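作業ノート 2025年12月10日(水)
件名:把持作業の手順ルール見直し(ひも・帯類が混ざる場合)

先週から持ち越していた手順書の改訂を進めた。対象は第4節「把持前の確認」と第6節「停止と再開」。現行版は5月に出したもので、単品を平らな台に置く前提で書いてある。その後、柔らかい物や帯状の物を混ぜて置く課題が増えたのに、文面はそのままになっていた。

きっかけはThaddeusさんの指摘。収録ログ1,329件を見直したところ、帯やひもが対象物にかかっている配置が123件あり、操作者ごとに扱いが違っていた。先に帯をどける人、対象物だけを狙って横から入る人、帯ごとつかんでから離す人。どれも手順書には違反していない。書いていないのだから違反のしようがない。ログの注記欄も「障害物あり」「重なり」「ストラップ」とばらばらで、検索に手間がかかった。

午前中はJornholm側の旧手順と読み比べた。向こうは「対象物の輪郭の半分以上が見えていること」を把持の条件にしている。わかりやすいが、手首カメラの画像で判断するのか、上からの画像で判断するのかが書かれていない。手首カメラだと、近づくほど手前の物に隠れる範囲が変わる。判断する時点を決めないと、同じ配置でも人によって結果が割れる。

もう一つ、旧手順には「指を閉じる前に一度止まる」とあるが、止まる位置の指定がない。うちでは指先が対象物の手前にあり、開いた指の間が画像で確認できる位置、としたい。数値で決める案も出したが、対象物の高さがまちまちなので見送った。

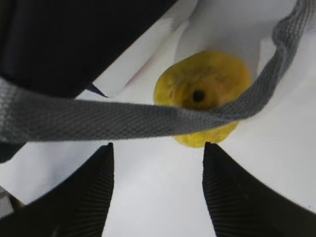 記:Sânziana Gavrilă/確認:Yolanda Oyelaran

確認位置の画像の読み方について。指は開いた状態で、間には何も挟んでいない。黄色い対象物は両方の指先の間の少し先にあり、灰色の織り帯がその下半分の手前を横切っている。対象物の真ん中あたりの暗い穴は見えているので向きの手がかりにはなるが、このまま前に出して閉じれば帯を巻き込むおそれがある。改訂案ではこの配置は「帯が先」に分類する。

Yolandaさんと議論になったのは、対象物の下の白い部分の扱い。折り目のある白いシートのくぼみに収まっているように見え、紙か薄い布かは画像だけでは決められない。Yolandaさんの意見は、材質が判断できない下敷きは布として扱い、引っかかる前提で動かすこと。賛成。紙と思って布を引くより、布と思って紙に触るほうが被害が小さい。注記欄にも「紙」「布」と推測で書かず、「シート(材質不明)」と書くことにした。

第4節の改訂案(午後の時点)

4.1 把持前の停止は必ず行う。指を開き、手首カメラで指先と対象物が同時に見える位置で止める。
4.2 対象物の手前を帯、ひも、ケーブルが横切っている場合は「帯が先」とする。帯を動かしてから4.1に戻る。
4.3 帯の端が画像の外に出ている場合、または他の物の下に入っている可能性がある場合は、強く引かない。別の視点で端を確認する。確認できなければ配置を記録して中止する。
4.4 下敷きの材質がわからないときは布として扱う。
4.5 注記欄の用語は付表のものだけを使う。付表にない物は「その他」とし、自由記述に見たままを書く。用途や品名は推測しない。

4.3は少し揉めた。Thaddeusさんは中止が増えて収録が進まなくなると心配している。もっともな話で、次の試行で中止の割合を見てから文言を決める。「強く引かない」も、人によって強さが違うという指摘があった。力の上限は設備ごとに違うため本文には入れず、設備票を参照する形にする予定。

第6節は再開の条件だけ直した。中止後に手で配置を触ったら、同じ試行の続きにはせず、新しい番号を取る。旧版では「軽微な修正は継続可」となっていたが、軽微の線引きができない。腕の可動範囲に手を入れるときは、停止状態を操作者本人が確認し、声に出してから入る。これは前からの口頭ルールで、今回ようやく文章になった。

試行の計画
・改訂案で50件。操作者は二人以上。
・同じ配置を旧版と改訂案の両方で判定し、食い違ったものを残す。
・判定は操作の前に書く。後から直した場合は直した跡を残す。

付表の用語は「帯」「ひも」「ケーブル」「シート」まで仮決め。「帯」と「ひも」の境目は幅で切るか、平たいかどうかで切るか未定。今のところ平たければ帯。ねじれて縁がこちらを向いていると細く見えるので、一か所だけ見て決めないこと、と注を入れた。

未処理
・Natáliaさんに設備票の力の上限欄を見てもらう。欄はあるが空白の設備が残っている。
・Funavmont向けの英語版は、和文が固まるまで着手しない。
・過去の123件の注記は書き換えず、新しい用語を別の列に足す。
・4.2で帯を動かした後、対象物の位置も変わっていたときの記録方法。現状は最初の位置しか残らない。明日Thaddeusさんと相談。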